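Speaker notes: phone updates at work, what to tell your users
Trumetdale user group, second slot after the break

Slide 1
Say who I am and that I look after phones for Breltine. 840 handsets, two makes, most of them under three years old. Questions at the end please, I only have the room until four.

Slide 2. Why we stopped updating on day one
In September the new system version came out in the evening. By the next morning 38 people couldn't open the Erent app, so no timesheets and no door passes. The fix came from Erent 5 days later. Until then we were handing out paper forms.
Don't spend long on this. Half the room had the same week.

Slide 3. What we do now
Hold the update back with the management profile. Test group goes first, one person from each team, a mix of old and new phones. They use it for normal work, including the camera, mail and the door pass. If they report nothing bad, release to the rest in batches.

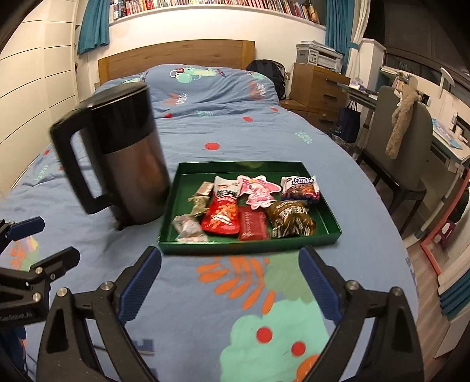
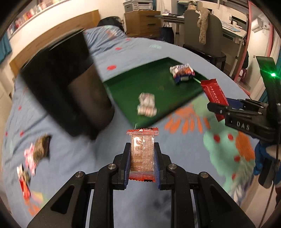

Slide 4. Storage
Most failed installs were down to full phones. The installer needs free space and the error message doesn't say so. Ask people to clear old videos and delete apps they don't open. Show the settings page on the big screen, slowly. Mention that backups need to finish first.

Slide 5. Older handsets
Weidemann is the supplier we trade in with. Anything that can't take the new version goes on their list and the user gets a replacement before security fixes stop. Budget for this early. We didn't, and ended up asking for over 1000 pounds in the wrong quarter.

Slide 6. The email to staff
Read out the short version. Plug in, join the office wifi, press install, leave it alone. The long version had screenshots and people didn't read it.

Skip slide 7 if running late. Leave the checklist up during questions.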